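How to Label Storage Bins So the Labels Stay On

22/04/2021
By the Siststead Workshop Desk

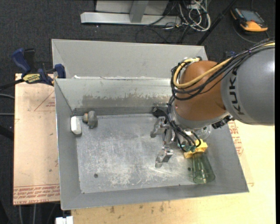

Why do adhesive labels peel off metal bins? In most cases the surface was not clean when the label went on, and the adhesive bonded to a film of oil or dust instead of the metal.

The rest of this page covers surface preparation, label stock, placement, numbering and replacement. It applies to sheet-metal bins, powder-coated shelving and hard plastic totes. Cardboard is covered separately at the end.

What you need

Isopropyl alcohol, 70 percent or stronger
Lint-free wipes
A plastic scraper
Adhesive remover, citrus or solvent type
A hard rubber roller
Masking tape and a steel rule
Label stock (see the next section)
Nitrile gloves

Choosing the label stock

Paper labels are fine for indoor shelving that is never wiped down. They absorb moisture at the cut edge and start to lift at the corners. For bins that are handled, use polyester or polypropylene. Polyester holds its size better and resists scuffing. Polypropylene is cheaper and conforms a little better to curves.

Adhesive matters more than face stock. A general-purpose permanent acrylic is adequate on smooth metal and on most powder coats. Textured coatings and plastics with low surface energy, such as polyethylene, need a high-tack adhesive with a thicker coat. If the supplier's data sheet does not mention low surface energy plastics, assume the product is not made for them.

For print, use thermal transfer with a resin ribbon. Direct thermal print darkens with heat and fades in daylight. Wax ribbon smears when rubbed with alcohol. Our shelving at Modport was first labeled with wax ribbon in March, and the part numbers on the lower rows could not be read after the first cleaning. We reprinted the full set in resin.

Step 1: Remove the old label

Lift one corner with the plastic scraper and pull back slowly at a low angle. If the face tears and leaves adhesive behind, apply the remover, wait the time stated on the container, and scrape again. Do not use a steel blade on coated surfaces. A scratch through the coating will let rust creep under the new label.

Ventilate the area when using solvent remover, and wear gloves.

Step 2: Clean

Wipe the area with alcohol in one direction, then turn the wipe to a clean face and repeat. Continue until the wipe comes away clean. Citrus removers leave an oily residue, so two passes are the minimum after using one.

Let the surface dry fully. Do not touch it with bare fingers afterward.

Step 3: Check the temperature

Every adhesive has a minimum application temperature, printed on the data sheet. This is different from the service temperature, which is usually much lower. A label rated for freezer storage may still have to be applied in a warm room. Bring cold bins indoors and wait until any condensation is gone.

Step 4: Mark the position

Place all labels at the same height and on the same side. Measure from the top rim, run a strip of masking tape along the line, and use the tape as a guide. Keep labels at least 16 mm from any rim, fold or weld. Edges near a fold catch on gloves and neighboring containers.

On bins with sloping sides, measure along the slope – a vertical measurement will put the label lower than intended.

Step 5: Apply

Peel back the first part of the liner only. Set the exposed edge against the tape line, press it down, and draw the liner away with one hand while smoothing with the other. Work from the center outward to push out air. Then run the roller over the whole label with firm pressure, finishing on the edges and corners.

Pressure-sensitive adhesive keeps building strength after application. Leave the label alone for 24 hours before washing the bin.

Numbering

Use a fixed-length code and keep the meaning in the database. In our Shezi stock list, bin 3303 is just bin 3303. Earlier codes included the aisle and the part family, and had to be reprinted every time a bin moved.

Print the code in characters large enough to read from the aisle, with the barcode beneath. Leave a blank margin on both sides of the barcode. Scanners need it, and trimming it off to fit a smaller label is a frequent cause of failed reads.

If you order preprinted rolls, check the sequence before use. Our Grino rolls hold 2000 labels each, and we scan the first and last label of every roll against the packing slip.

Replacing labels

Replace a label when a corner has lifted or when the code does not scan on the first attempt. Do not put a new label over the old one – the top label is only as secure as the one beneath it.

Cardboard

Use paper labels with permanent adhesive. Skip the alcohol and brush off loose dust. Avoid applying over packing tape, as some tapes have a release coating on the outer face.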